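가라노 트레킹용 방수 각반 (게이터)
제조: 루이스오르테가
가격: 98유로
무게: 한 켤레 169그램

비가 많은 숲길을 걷는 여행자를 위한 각반입니다. 무릎 바로 아래까지 올라오고, 옆면의 지퍼로 신발을 신은 채 착용할 수 있습니다. 저는 11월에 드라눌스테드 산림 보호구역에서 나흘 동안 사용했습니다. 길은 해발 900미터에서 시작하고 진흙이 아주 깊었습니다. 양말은 마지막 날까지 깨끗했습니다. 다만 오르막에서는 종아리가 조금 더웠습니다.

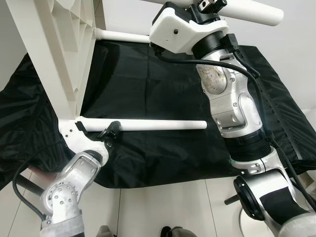 칼리오피 안젤로브스키

크기는 S, M, L 세 가지입니다. 종아리 둘레를 바지 위에서 재어 주십시오. 두 크기 사이에 있는 분께는 큰 쪽을 권합니다. 발바닥 아래를 지나는 끈은 교체할 수 있으며, 여분 끈 한 쌍이 상품에 포함되어 있습니다.

세탁은 찬물에서 손으로 해 주십시오. 건조기는 사용하지 마십시오. 지퍼에 흙이 남으면 잘 움직이지 않게 되므로 부드러운 솔로 닦는 것이 좋습니다.

드로탐브리지 여행 상품을 예약하신 분은 출발지에서 대여도 가능합니다. 대여 문의는 사나 케타니에게 이메일로 보내 주십시오. 색상은 짙은 녹색과 회색이 있고, 회색 L은 현재 품절입니다.

페이지 수정일: 2021년 3월 1일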